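Home > Storage & Desk > Small Canisters > Lidded

Larkness Round Canister, Pink with Peach Lid

Item 1864

We have a real soft spot for the Larkness. It is a plain upright cylinder with a flat round lid, and it has been on our own desks and windowsills for long enough that we've stopped noticing it (which is a compliment, for a canister!). It comes from Polák, the little workshop that also makes our pen trays, and the body has stayed the same shape since the first batch, though the colors have wandered a good deal over the years. Pink was meant to be a one-summer color. People kept writing in for it, so it stayed.

The lid is printed in a pale peach, and if you tilt it toward a lamp you will find the faint lines of the printing across the top. We like them, and Polák has never tried to sand them away. Small specks turn up in the lid color now and then too, and we don't treat those as faults. The rim has two little notches, one more or less across from the other, handy for finding your grip when you want the lid off.

What goes in it is up to you. Ours have held buttons, tea lights, loose stamps, spare keys and, for one whole winter, a great many cough drops. It isn't meant for hot liquids or the dishwasher. A soft cloth and lukewarm water will do nicely, and please let both pieces dry before you put them back together.

Capacity: 420 ml
Colors: pink, moss, chalk
Lid: pale peach with every color
Sold singly or in a set of 4

Sets are packed in one carton with paper between the canisters, and they leave our Cloltholm shop within 21 days of your order, usually a good bit sooner outside of the January rush. If you'd like mixed colors in a set, leave a note at checkout and we'll do our best with what is on the shelf.
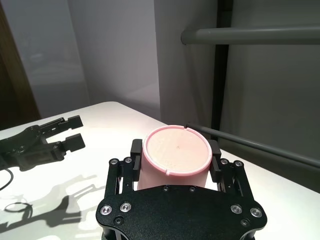
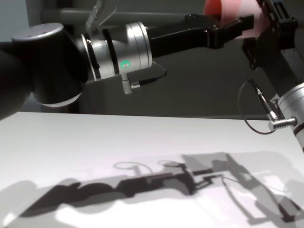 Begoña Aranda

Replacement lids can be ordered separately under the same item number. Just write "lid only" in the note box, and don't worry about matching an older canister, as the fit hasn't changed between batches.

Related items
Polák Pen Tray, Long
Larkness Low Dish
Stavach Drawer Divider
Stavach Wall Hook, Pair
Cloltholm Shop Gift Card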